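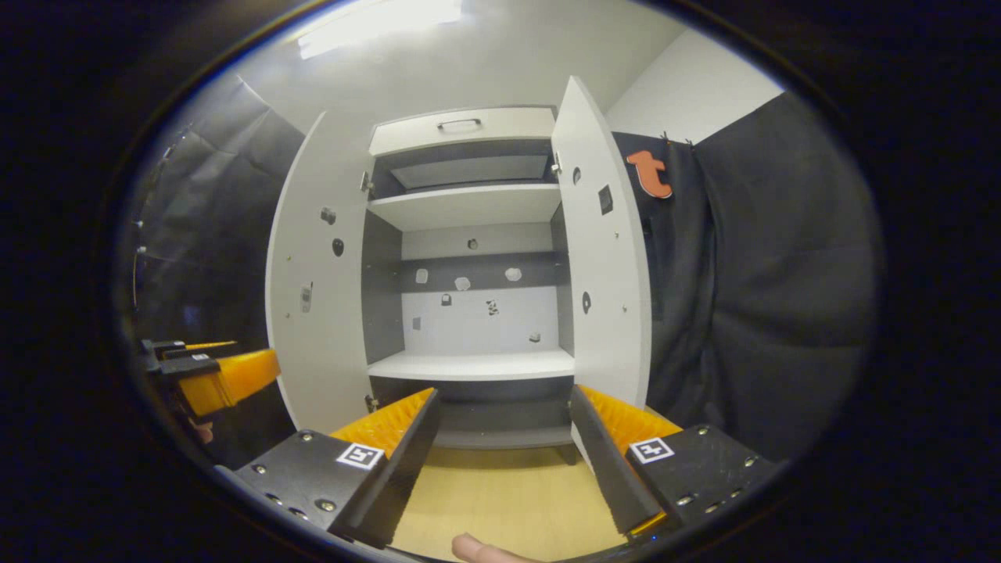
Two hand-held grippers at the white cabinet with both doors open. Grikilier laboratory, Zurnport.

Home About us Method Results Visit Contact

About Grikilier

Grikilier is a small research company in Zurnport. We study how a robot can learn to work with furniture: cabinets, drawers, doors with hinges, shelves that are too low or too deep. We do not build robots for sale. We develop methods, we test them, and we give the results to the partners who pay for our work and, after some months, to everybody.

The company started in a rented office above a tile shop. The first cabinet we worked with was the one in which we kept our own cups. It was difficult to open even for a person, and we learned much from it. Later we moved to the ground floor of the same street, where we have three rooms for recording and one long room for testing.

What we work on

A robot that must take a plate from a shelf has to do many things before it touches the plate. It has to find the door, pull the door in the right direction, and stop pulling when the hinge does not allow more. If there are two doors, it is often good to use two hands. When a door swings back, one hand should hold it while the other one reaches inside.

Most of the methods we knew when we began treated each of these steps as a separate problem. There was one program for finding the handle and one program for pulling, and between them somebody had written rules about when to change from one to the other. These rules worked well on the furniture they were written for. On other furniture they worked badly, and the person who wrote the rules had to come back and write more of them.

We wanted to learn the whole action from people who do it with their hands. A person opens a cabinet without thinking, and this is exactly the knowledge which is hard to write down.

How we record

We record with hand-held grippers. The person holds one in each hand and does the task in the normal way, standing in front of the real furniture. The fingers are black plates with orange ribbed pads on the inner side. At the base of each finger there is a square black-and-white marker. From the two markers our software calculates how far the gripper is open at each moment, so we do not need a separate sensor for this, and there is one cable less to break.

The camera sits on the gripper and has a very wide lens. It sees the fingers and the furniture together, and in many recordings it also sees the other gripper. We do not straighten the picture before training. In the first year we did straighten it, and we lost the parts near the border, where the second hand very often is. When we stopped doing this, the tasks with two hands became better and the tasks with one hand stayed the same.

Each recording begins with a short calibration, in which the person closes and opens both grippers fully. It is boring and people forget it. We now have a small program that refuses to save the recording if the calibration is missing, and since then we have thrown away much less.

The method: Ira

Our method has the name Ira. It is a policy, which means a trained model that receives the camera pictures and gives back the next movements for both arms. The main idea of Ira is simple to explain. For every short piece of a recording, the model must decide which hand is "leading" and which hand is "supporting". The leading hand changes the state of the furniture, for example it moves a door. The supporting hand keeps the state as it is, for example it holds the door that is already open.

Nobody marks these roles by hand. Ira learns them during training from the motion of the two grippers and from what changes in the pictures. When we look at the roles after training, most of them agree with what a person would say. Some do not agree. With drawers, the model likes to change the leading hand in the middle of the pull, and we still cannot explain this. We tried to forbid it and the results became worse, so we allow it.

For the training of the present version we used 2,987 recordings. They include opening and closing of doors, pulling of drawers, placing small objects on shelves and taking them away. Recordings in which the person makes a mistake and corrects it are kept in the set. At the beginning we removed them, as we thought a robot should see only good examples. A model trained in this way did not know what to do when the finger slipped from a handle. It continued to pull the air. With the corrected mistakes in the set, it goes back to the handle and tries again.

What we found

We tested Ira on the two-arm robot in the long room. The test has the name Hunt, and it is simple to describe: an object is inside a closed piece of furniture, and the robot must open the furniture, find the object, take it out and put it on the table. The robot is not told on which shelf the object is.

In the last series we made 253 trials of Hunt, and 52 of them failed. We write the failures first on purpose. They are the more interesting part, and we spent most of May watching them.

The largest group of failures happened at low shelves. The arms come from above, and the upper arm hides the lower one from its own camera. The second group concerned doors that closed again slowly while the robot was searching. Here the supporting hand arrived too late. There was also a small group which is our own fault: the object was placed so deep that the fingers could not reach it, and no policy can repair this. We left these trials in the count. A customer in a kitchen would also place objects too deep.

The same test without the leading and supporting roles, with the same recordings and the same training time, failed more often, and the difference was clearest with two doors. With one door or one drawer we saw almost no difference. For this reason we do not claim that Ira is a better method in general. It helps where two hands must share the work on one object. For tasks of one hand, we recommend to our partners the simpler model, which is also faster to train.

What we cannot do yet

Glass doors are a problem. The model sees the object behind the glass and goes directly to it. We have started to record glass doors, but the set is still small and we do not report numbers from it.

Furniture with a push latch, where one must press first and the door then jumps out, works only sometimes. The movement is very small and in the pictures almost nothing changes when the press is done correctly. We think that a sensor for force in the fingers would help. We have avoided it so far, as it makes the gripper heavier, and the persons who record for many hours feel every gram in the wrist.

The speed is also not good. A person does the Hunt task much faster than our robot. We could make the arms quicker, and sometimes we do it for visitors, but then the failures go up and the visitors see them.

How we work together

We are a team with different educations: mechanics, software, and one colleague who came from furniture making and who understands hinges better than the rest of us together. Everybody in the company records, also those who mostly write programs. In our experience a person who has opened the same cabinet for one whole afternoon writes better software for it.

New people start with two weeks of recording and repair of the grippers. After this they choose a part of the method that does not work and take care of it. We speak English in the laboratory, for most of us it is the second or third language, and we ask visitors to have patience with our articles and prepositions.

Partners and data

We work with producers of furniture and with groups that study robots for care at home. If you make cabinets or drawers and would like to know how difficult they are for a robot, you can send us one piece. We record with it, we test it with Hunt, and you receive a written report, including the trials that went wrong. We do not keep your furniture unless you wish it. Pieces which are not collected after the project go to a local school.

The recordings behind Ira will be open for research use. They are checked one by one before release, in order that no faces or private papers are visible, and this takes longer than we planned. The first part is ready and can be requested by email. Please write in your message for what purpose you need it and how much storage you have, the files are large.

Visits

Groups can visit us by appointment. You may try the grippers yourself, and most visitors find out that it is harder to take a small thing from a shelf with two fingers than they believed. Please tell us before if somebody in the group is left-handed, then we prepare the second station.

This page was last changed on 27th May.

Contact: Grikilier, Zurnport | Copyright Grikilier | Back to top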